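Assistance Verer > Réseau domestique > Tickets ouverts

Ticket 2 000 : débit plafonné après changement de câble
Mardi 9 août

On m'a répondu au premier échange que « le câble est sûrement en cause ». J'ai donc commandé le Staniforth bleu conseillé. Résultat au test : 51 Mbit/s, pour un abonnement Dingate à 600. Avec l'ancien câble, presque pareil. Permettez-moi de douter du diagnostic.

Le boîtier est sur la table du salon, les ports sont accessibles, je n'ai rien empilé dessus. 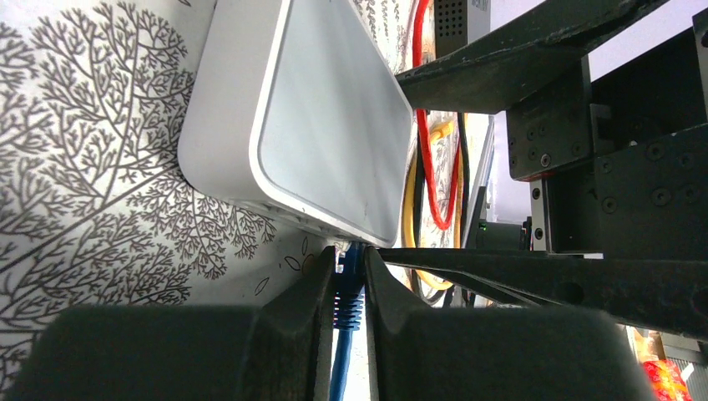
Pièce jointe : fiche bleue côté boîtier, au bout de la rangée de ports.

Essais déjà faits, merci de ne pas me les redemander :
- redémarrage complet, deux fois : aucun effet
- autre port : aucun effet
- autre ordinateur, même câble : 51 encore
- mise à jour Flultamon : installée, je cherche toujours ce qu'elle change

Votre technicien parle maintenant d'une fiche mal enclenchée. J'ai entendu le clic à chaque essai. Je veux bien recommencer, mais j'aimerais d'abord qu'on regarde la ligne.

Statut : en attente du support

Classé dans : Débit, Câbles, Ethernet
Nous contacter | © Verer | Haut de page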